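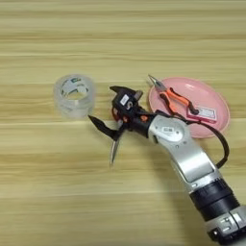
Setting up the Skatmont tabletop arm for pick-and-place, and deciding whether to keep it

Skatmont sells its arm as a kit you can have sorting small items "by lunchtime." I don't believe delivery promises and I believe lunchtime promises even less, so what follows is the setup I use, with the marketing taken out and the waiting put back in. You have 12 days from delivery to return it without a restocking fee. Treat those days as a test period and do your testing early.

You need the arm, the gripper, the controller box, the Wena software (it comes on a download card) and a table that doesn't wobble. You also need a handful of ordinary objects. Skatmont includes foam cubes. Put the foam cubes back in the box.

Step 1. Clamp the base

The manual says the supplied clamp is enough. It is enough for a slow demo. Run the arm at full speed with the elbow stretched out and the base creeps, and once the base has crept, every position you taught it is wrong. Bolt it down if the table is yours to drill. If it isn't, add a second clamp on the side opposite the reach and draw a pencil line along the base plate. Check that line at the end of each session.

Step 2. Sort out the cable

Leave slack at the wrist, then turn the wrist by hand to both ends of its travel with the power off. The cable should form an easy loop and never pull tight. The sales page talks about "worry-free cable management," by which they mean two plastic clips. One of mine let go the first afternoon.

Watch where the loop hangs, too. If it dips low enough to brush what's on the table, it will sooner or later drag something light with it, and you'll blame the software.

Step 3. Install Wena and update the controller

Plug in the controller before you open Wena, or the program won't find it. The update took 4 tries here. Each failed one left the progress bar at the end with no message, and the only cure was pulling the power and starting over. Support told me this was "expected on first connection." I'd expect it to be in the manual.

When it finishes, write down the version number. You will be asked for it in every email.

Step 4. Home the arm and set the table height

Clear the area, press Home, and keep your hand near the stop button. Then lower the open gripper over bare tabletop until a sheet of paper just slides under the lowest tip. Save that as table height. The automatic routine does the same job in one click, and I've had it settle on a height that pushed the tips into the wood. Do it by hand.

Step 5. Lay out real objects

Pick things that are awkward in different ways. My usual set is a roll of clear packing tape standing on its flat side, a pink plate, needle-nose pliers laid across the plate, and a small box next to the handles. Keep some open table between the roll and the plate so the gripper has somewhere to start from.

The tape roll is the one I care about most. It's see-through, it's smooth and it's round, and there are two sensible ways to hold it: across the outside, or with one finger down the hole. Teach both and save them under separate names.

The pliers test something else. Try them near the pivot first, then by the handles, and note which way they swing when lifted. The box is the easy one, and if the arm fumbles the box, go back to Step 4.

Step 6. Teach, then run it without touching anything

Teach the pick, teach the place, and run at quarter speed. If that works, go to half. After that, leave the speed alone and run the same move over and over with your hands in your lap. People ruin their own tests by nudging the object back into position between tries. Let it drift, because that's what it will do in use.

I do 170 runs before I write anything down as working. Tedious, yes. A kit that behaves for the first dozen tells you very little about the next month.

Step 7. Check the claims you paid for

Repeatability: put a strip of masking tape on the table, mark where the object lands, and compare the first and last marks. Don't use the figure in the brochure, which doesn't say what load or reach it was taken at.

"Learns any object": it doesn't. It replays what you taught it with a small correction. Turn the pliers to a new angle and see for yourself.

Noise: the listing says quiet. Stand at the far end of the room and decide whether you could take a phone call.

Should you keep it?

Mohammed-Awal Fiadzo, who runs the bench at Flunon, likes his a good deal more than I like mine. His parts come in the same tray facing the same way all day, and for that I'd say the price is fair. For mixed objects on an open table I'm not convinced. I started in February and the kit is still on probation.

I'd skip the Montoya service plan either way. It covers 4 remote sessions and no parts, and the parts are what you'll want.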